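Koltby Guest Flats – Frequently Asked Questions

Last updated 06/12/2018

Who can rent a guest flat?
Any person who visits a resident of Koltby, and also people who come to work in the town for a short period. You do not need to be a member of the housing association. The tenant who signs the paper must be over 18 years.

How long can I stay?
The shortest stay is two nights and the longest is 31 nights. If you need more, please write to Helmi Saarela before you book. Sometimes it is possible, but in November it is almost never possible, as the flats are then kept for families who have repairs in their own homes.

How many people may sleep in the flat?
In the large flat four, in the small flat two. A baby who sleeps in a travel cot is not counted. We have one travel cot for the whole house, so please ask for it early.
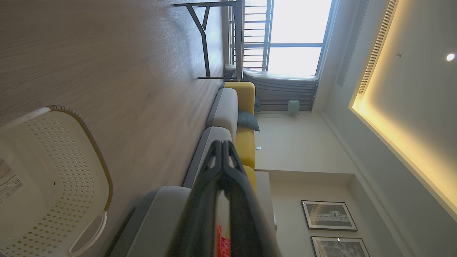
When do I get the keys?
From three o'clock in the afternoon, at the office in Prendmont Street. If you arrive after the office is closed, we put the keys in the key box and send you the code by text message. The code works only for one evening. Please do not give it to other people.

I have lost a key. What now?
Call Anca Manole at the office as soon as you notice it. A new key costs you nothing if the old one comes back within six days. After that we must change the lock, and the price of this is added to your bill.

Is there a washing machine?
Yes, in the cellar of house B. You book your time on the list beside the door, and one time is two hours. The drying room is next to it and is free for all. Please take your clothes away when your time is finished – other people are waiting.

May I move the furniture?
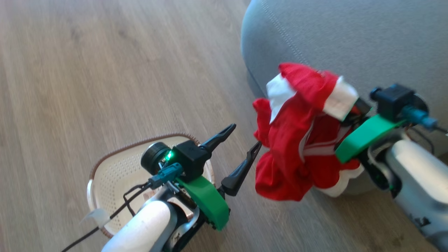 Small things you may move, but we ask you to put them back before you leave. Heavy furniture should stay in its place. The floors are of light laminate and they get marks very easily, especially in front of a sofa like the grey one, where people push it with their feet. If you want to have the sofa somewhere else, tell us and we will come two persons and lift it. Please do not pull it.

Do I have to clean before I leave?
You should wash the dishes, take out the rubbish and wipe the kitchen table. The rest is done by our cleaner, Sirkka Turunen, and is included in the price. Do not use much water on the floor, a damp cloth is enough.

Can I bring my dog or cat?
In the small flat yes, in the large flat no. The reason is that one of the neighbours on that staircase has a strong allergy. Guide dogs are welcome in both.

How do I pay?
By bank transfer, at the latest one week before you arrive. Write your booking number in the message field. We do not accept cash any more.

What happens if I must cancel?
If you cancel two weeks before, you get all the money back. Later than this, you get half. In case of illness please speak with Elsa Hirvonen, she looks at each case separately.

Where can I park?
Behind house C there are two guest places, marked with a G. They cannot be booked. If both are taken, you can park on the street during the night, but read the sign first – on some evenings the street is cleaned.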